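Chapter 6
Who Plays Whom, and When: Drawing Up a Fixture

Every season begins as a grid with nothing in it. By the end of this chapter you should be able to fill one in, defend it to the people who hate it, and change it in Round 4 when a ground floods.

Key terms: round robin, bye, home-and-away balance, carry-over effect, blackout date, washout clause 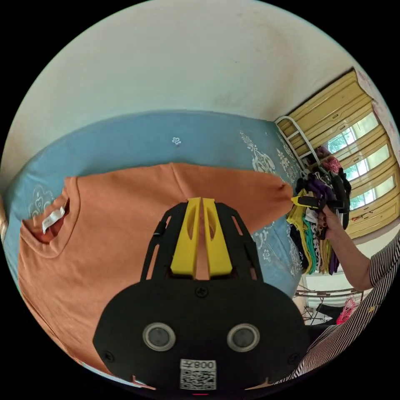
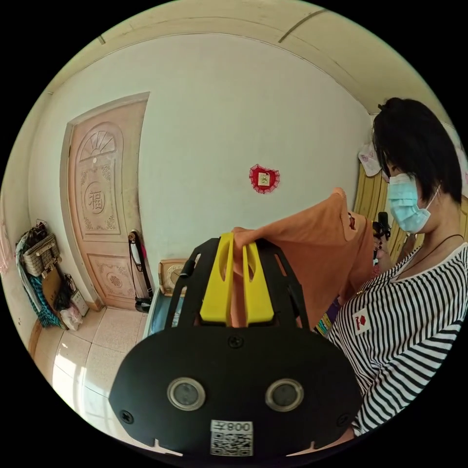

6.1 The phone call

Gun-woo Noh had been competitions manager of the Mokholm District Netball League for nine days when he published his first draw. He was proud of it. Seven clubs, each playing every other club three times, for a total of 63 matches in the top grade and another 63 in the reserves. He had checked that no club met the same opponent two weeks running. He had colour-coded it.

The first call came before he had finished his lunch. Courtois had been given four away games in a row, one of them at Argate, which is 300 kilometres up the highway and has a single motel. The second call was from Argate, who wanted to know why they had a bye on the weekend of the town show, when half the district would be in town with nothing to watch. The third was from Skillton. Skillton had no complaint about their own draw but felt that somebody else's was suspiciously good.

None of this was bad luck. Noh's draw was mathematically correct, and a mathematically correct draw is where the work starts. What he had left out was geography, the calendar and human nature, and we will take them in that order.

6.2 Why the draw matters

Players think of the season as a string of matches. The people who run clubs think of it as a string of canteen takings, bus bookings and Saturdays when the car park is full. A home game against a big local rival can pay for a fair bit of the winter. A home game against the bottom side on a long weekend may not cover the umpires.

It follows that a draw hands out money, even when the person writing it believes they are only handing out dates. Mihret Habte, who inherited the Mokholm job from Noh, used to tell new club presidents this at her pre-season meeting. She later stopped, having found that they already knew and had come with spreadsheets.

There is also the question of fairness on the court. A team that always plays the side that faced the champions a week earlier may be meeting tired, bruised opponents all year. This is the carry-over effect. It can be measured, it can be reduced, and it will be blamed for far more losses than it ever caused.

6.3 The odd-number problem

With an even number of teams, everyone can play every round. With an odd number, somebody sits out. In a seven-team league each round holds three matches and one bye, and over three full turns each club gets three byes.

Three byes each sounds fair. Ask when they fall. A bye in the middle of June, when the squad has two sore ankles and a head cold between them, is a gift. A bye in the last round, with a finals spot undecided, means an afternoon spent listening to other people's scores. Clubs have long memories for the second kind and almost none for the first.

The usual method for building a round robin is the circle method, which we work through in Section 6.5 with pencil and paper. Software will do it faster. Please do it by hand at least once anyway — you will need to explain your draw aloud to a room, and "the computer did it" has never calmed a room down.

6.4 What Noh did next

He did what most people do, and fixed the loudest complaint first. Moving one Courtois match shifted a Skillton match, which clashed with a blackout date at the indoor stadium, which was hosting a dog show. By Friday he had issued four versions of the draw, two of them with the same number on the cover. Two teams turned up in Round 1 to play a third.

Keep his case in mind as you read on. We return to it in Section 6.8, where you will be given his original grid and the list of blackout dates, and asked to do better.

Before you read on

1. Find the current draw for a local competition in any sport. Which club has the longest run of away games, and how far do they travel?

2. List the dates you would want blocked out if you ran that club. Then list the ones you would admit to wanting.

3. Noh's league played 126 matches across two grades. If an eighth club joined and each pair still met three times, how many would it play? Would you need more rounds?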